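Home Reviews Toys Kitchen Shed About
Search this site Type and hit enter

Clindomau shape blocks - worth it?

Mared Mathias
Filed in March - 14 comments - 60 shares

Quick one because I've got pickup at three. Bought a set of the Clindomau blocks after the last lot (Anik, the cheap ones) chipped to bits over the summer holidays. Paid $60 including postage. Not cheap for a tub of blocks. Still, we've had them out every day so far, so here goes.

Colours first. Strong, proper colours, the green especially. No washed-out pastels, thank goodness. Samuel is four and sorts by colour before he'll do anything else, so red, green and blue being really different from each other matters in our house. The Anik ones had a teal that started arguments.

Shapes are the good bit. Stars, cylinders, triangular prisms. The cylinders are short and fat and stand up on their own without any fuss - great base for a tower, even on carpet if you press down a bit. Stars are everybody's favourite. Also the hardest to stack. Samuel gets one flat, puts a cylinder on top, calls it a cake. Fine by me.
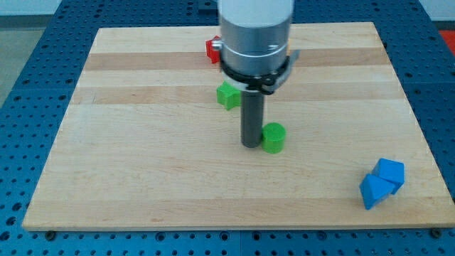 Prisms are fiddly. Lovely for roofs, lovely for ramps, but they tip over onto whichever side they fancy and little hands get cross. My two year old niece just carries them round. I'd have liked a couple more plain cubes in the tub and fewer of these, but that's me.

Surface makes a big difference btw. On the rug everything leans. On the kitchen table they skate about and end up under the fridge. Best thing I've found is a plain wooden board, big chopping board size, flat and not too shiny. Pieces stay put, and you can lift the whole buildng up onto the bench when it's tea time and nobody has to pack up mid-castle. Tornitz sell one to match for silly money. Skip it, use what's in the cupboard.

Cleaning - damp cloth, dried straight off. Had Vegemite on one of the stars, came out of the corners with an old toothbrush. Wouldn't soak them. Haven't tried the dishwasher and not going to.

Gripes. The tub lid is rubbish, split at the hinge in the first week. The leaflet has ten building ideas and half need more pieces than you get. And the noise on floorboards at 6am, well, that's blocks for you.

No chips or flaking yet, and ours have been thrown at a skirting board more then once. I'll update if that changes.

Would I buy again? Yep, on sale. Full price I'd think about it. If your kid only wants towers get a plain cube set instead and save your money. For mucking around and making up games these are the better pick.

Four out of five. Lid lost it the star.

Share this 200 likes
982 views
Older post Newer post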